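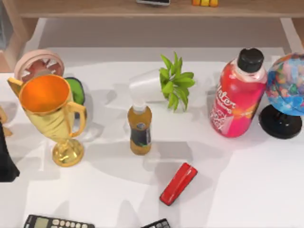
Picking and sorting robots at work: what happened to your job?

Posted by Csaba Szénási, 11/17/19

Hi all, long-time reader, first time posting in the workplace section. I'm on the returns side at Meltholm, where we handle mixed household and office goods that people send back. In August management told us the sorting tables are going over to robot arms, and there are 34 of us on the floor wondering what that means. They've been fairly nice about it (there was a meeting, there were biscuits) but the answers were woolly.

What bothers me is that our stuff is never the same twice. One minute you've got a stapler, then a globe, then a drinks bottle with a screw cap, and they all want holding differently. I've done this job for seven years and my hands just know. The supplier has been practising everything in simulation first, and they showed us some of it on a big screen in the canteen. Very clever, I'll admit, but a simulated table doesn't have sticky labels or somebody's chewing gum on it!

They want two of us from each shift to become "cell minders". Same pay for now, a short course, and you look after the arms instead of doing the sorting. Has anybody gone through this? Is it worth putting my name down, or am I training up my own replacement?

Some of what they have it working with is just the sort of thing that drives us up the wall, like a little desk fan with a round head on a small base. Where would you even grab it?

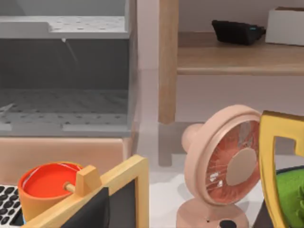 Sveva Messina
Put your name down, Csaba. We went through it at Gikley and I was one of the first on the course, mostly out of nosiness. The fans and other awkward shapes were what kept us busy for months, and it was the old hands who sorted it out. The engineers kept asking us things like which end do you pick up first, and I'd have to stand there miming it because I'd never thought about it in words.

The job does change though — I won't pretend otherwise. You walk less and you watch screens more, and my back is better but my eyes are worse. I also missed the chatting, because with fewer people round a table there's less of it. We asked for a shared break time so we'd all still see each other and they gave it to us, so do ask for that early on.

Get three things in writing before you sign: what grade the minder job is, what happens to your pay after the "for now" bit, and whether you can go back to your old role if you hate it. I only got the first one and I've regretted it since. Oh, and ask who gets called when the thing stops at night. At ours it was me, at home, in my pyjamas, until I made a fuss.

Bořivoj Pešek
depends on the firm. ours said nobody would go and then didn't replace anyone who left, so same thing only slower. join the union

Issa Moussa
I agree with Sveva about getting it in writing. I'd add that you should ask what they're counting. Our target was 600 items a shift by hand, and when the arms came in it was changed to 2555 for the whole cell, with the minder's name next to it. So if a gripper was playing up, it looked as if I was having a bad day. We got that changed in the end but it took a lot of emails.

On the practising in simulation, I wouldn't sniff at it. Ask if you can sit in on a session and tell them what's missing. I mentioned crushed boxes at ours and they went off and added some.

Csaba Szénási
Thanks, all of you. I've asked about the pay and the grade and I'm waiting to hear. Hadn't thought about the night calls at all, so that's gone on the list as well. Bořivoj, I'm already in the union, but our rep's off until next month.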